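Category: Early Childhood Education > Staff Training Handouts

Trislow Training Center
Unit 8: Mealtimes and Transitions in the Preschool Room

Children entering a preschool program must learn its daily order before they can take part with confidence. Mealtime is a suitable point at which to begin teaching that order. Trainees should plan for 40 minutes from handwashing to cleanup.

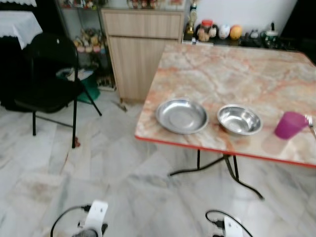 Demetrio Mateos objects that 40 minutes is too long for the youngest group, and would release children to quiet play as they finish. Either practice is acceptable at Madlow, provided that an adult remains seated with those still eating.

Transitions are to be announced twice, in the same words each time. A short song may replace the second announcement.

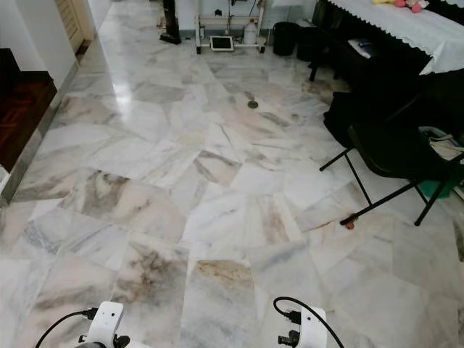 Group games after the meal require clear boundaries that a three-year-old can recognize. Tape lines are the usual choice. Where a floor has irregular marble slabs whose edges do not line up, the joints make poor game lines, and a large mat should be laid down instead. The Usthorpe room plan shows one suitable arrangement.

Observation notes are written during the game and filed by 2 p.m.

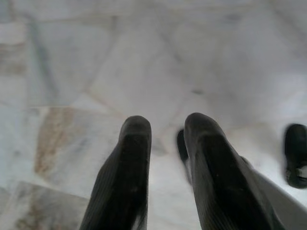
Should a child who refuses to join the group be required to do so? The child may watch from nearby with an adult and should be invited again at the next activity.

Reading for Unit 9: Ismail workbook, chapter 13.

Contact the Training Office | Back to top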